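Print this page | E-mail this page
Search reviews: enter product or keyword Go

Skistero Folding Table, Light Wood Top: Long-Term Review

Posted 2018-09-17

The Skistero is sold by Gistberg as a laundry and garment table. It arrives flat, in one carton, with the top already finished and the legs packed separately. Assembly takes a hex key, which is supplied, and a Phillips screwdriver, which is not. I have used it since May, mostly for folding dark wool-type clothing, and the comments below are limited to that kind of work. I have not ironed on it and the instruction sheet says not to.

Surface

The top is the reason to consider this table. Most garment tables at this price have a padded cover or a white melamine sheet. The padded type lets cloth sink slightly, so a crease set by hand relaxes when the hand is lifted. Melamine has the opposite fault: smooth trouser cloth slides on it, and the lower layer of a fold creeps while the upper one is being squared. The Skistero has a pale wood top with a low-sheen finish. It holds fine cloth well enough that a leg can be laid down, aligned and left alone while the other leg is brought over it.

Color matters too. Charcoal cloth on a cream surface gives a sharp line along each fold, and any error in the alignment shows at once. The top has a wavy tan grain which I expected to be distracting. It has not been. With black or navy the contrast is just as good. Anyone folding mostly white shirts would be better served by a darker top, and Gistberg does not offer one.

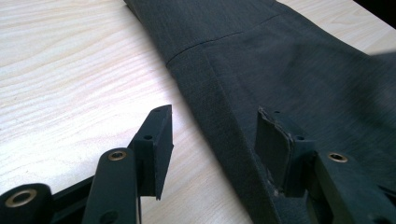 Charcoal cloth on the Skistero top. The fold edge reads clearly against the pale grain.

Stitched hems and cuffs are the usual weak point in trouser folding. A seam adds thickness along one line, and the layers above it tend to tip. On a soft cover the ridge presses down into the padding and the fold looks flat until it is moved. On a hard top the ridge stays where it is and can be dealt with: offset the second hem slightly from the first, smooth toward the open end, and then make the next fold.

Finish wear after regular use is slight. There is one shallow mark near a corner from a belt buckle. The front edge is rounded over and has not caught a thread so far. The underside is unfinished and should be kept away from damp floors when the table is stored on its side.

Frame and stability

The maker rates the frame for 200 pounds. I did not test that figure. Loaded with a season's worth of coats the top did not bow. There is some side-to-side movement at the legs, more than on the Fammont bench table I used before, but the Fammont does not fold. Tightening the leg bolts again after the first week removed most of it. The feet are hard plastic and slide on tile; adhesive felt makes this worse and rubber pads cure it.

The locking brace is stiff. It has to be pushed past center with the heel of the hand, and the release tab is small. Gistberg claims 2,000 open-and-close cycles for the hinge. Mine is nowhere near that number and the action is unchanged.

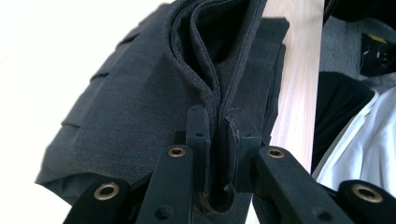 Filed under: HOME > LAUNDRY & CLOTHING CARE > WORK SURFACES

Handling thick folds

Lined garments are a harder test. Once charcoal cloth is stacked in several overlapping folds, the pile slopes, and the steps between layers drift apart if the surface below gives at all. The Skistero does not give. A standing fold with seams along its rims still has to be laid over by hand, and a rounded loop at the top of the fold should be pressed out before the next layer goes on. No table will do that part. What a firm top does is keep the bottom layer square while it is being done.

Depth is the main limit. Full-length trousers fit along the table without trouble, but a long coat must be folded at the skirt before the sleeves are brought in. The Šimek wall-mounted board is deeper and would suit coats better, at the cost of four holes in the wall and a fixed working height -- a poor trade in a rented room.

Ratings

Surface: 7 out of 10
Frame: 7 out of 10

Recommended for trousers, skirts and jackets in dark cloth. Check the depth against your longest coat before ordering. Replacement feet and brace pins are sold separately by Gistberg.

Print this page | E-mail this page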